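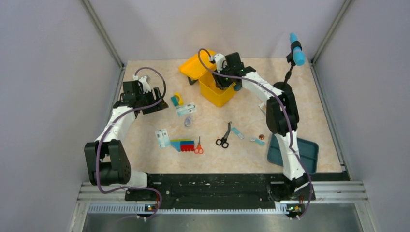
Home Products Benches Arms Support Contact

Trunullow Two-Arm Tidy Bench

The Tidy Bench is a tabletop work cell for testing small-object chores: clearing a surface, sorting what is on it, and putting things away in a bin. It comes with two arms, a shared front rail, a bench top and three low walls. It is sold to labs, schools and small shops that want to find out what a pair of arms can do with everyday clutter before they spend money on something bigger.

It is not a home appliance. Buyers ask us this more than anything else, so we would like to be clear on the page. You cannot put it in a kitchen and expect a clean counter. Whether any machine at this price can do that yet is a fair question, and our answer for now is no.

What it can do today

With the standard training set, the bench handles blocks, boxed items and most rigid objects with a side to grip. It will pick these up from a mixed table and drop them in an open bin. Speed is well below that of a person. A table that takes an adult under a minute can take the arms several minutes, and longer if an item slips.

Flat things are still hard. A coin lying on a smooth top gives the fingers very little to hold. Pill blister packs are thin and slide when pushed. Scissors can be lifted by the handles, but the arm needs to approach from the right side, and two pairs of different sizes need to be taught separately. Clear plastic is often missed by the vision software, mainly under strong overhead light.

Lids are somewhere in between. The arms can place items in a bin with a hinged lid when the lid is already open. Opening it is a two-arm job and has to be trained for each bin. Pidar, the control software, has a starter routine for this, but expect to adjust it.

Sorting by kind works when the kinds look different from each other. Blocks from scissors is easy. One white blister pack from another white blister pack is not, and we do not recommend the bench for sorting medicine of any sort. Use empty packs for testing.

How people use it

Most of our customers scatter a set of objects, run the same chore many times and write down what was missed. Dehua Kang, who runs our test room in Clemton, suggests starting with 21 objects or fewer and keeping the same set for the first 600 runs. After that, change the layout before you change the objects. If you change both at once it is hard to tell which one caused a drop in results.

A patterned top makes the job harder for the cameras than a plain one. We offer both. Buyers who want numbers that carry over to a real room should take the patterned top, and buyers who are teaching a class will have an easier time with plain.

What you get

Two arms with two-finger grippers
Front rail and slotted aluminum frame
Bench top, plain or marble pattern
Back wall and two side walls, pale gray
Pidar software, single-bench license
Power supplies and cables
Printed setup guide

Bins, trays and test objects are not included. The Pan tray set is sold separately and fits inside the walls with room left for a bin.

Setup and care

Plan on two people and an afternoon. Bolt the rail down before mounting the arms, then route the cables with enough slack for the elbow to turn fully. A cable that is too tight will pull the gripper off its mark, and this is the most common cause of support calls we get in the first month.

Check the finger pads every 3000 grips and replace them when they look shiny. Wipe the top with a damp cloth. Keep hands out of the walls while the arms are powered - they are light, but they do pinch.

Availability

Benches are built to order. The next batch ships in September. Existing owners can get the updated lid routine as a free download from the Support page, and it runs on the older controller as well.

For pricing, or to ask whether a certain chore is likely to work, write to us with a list of the objects and the size of the bin. If we think it will not work, we will tell you.

We use cookies to remember your cart and see which pages are read. By staying on this site you agree to this. Accept Settings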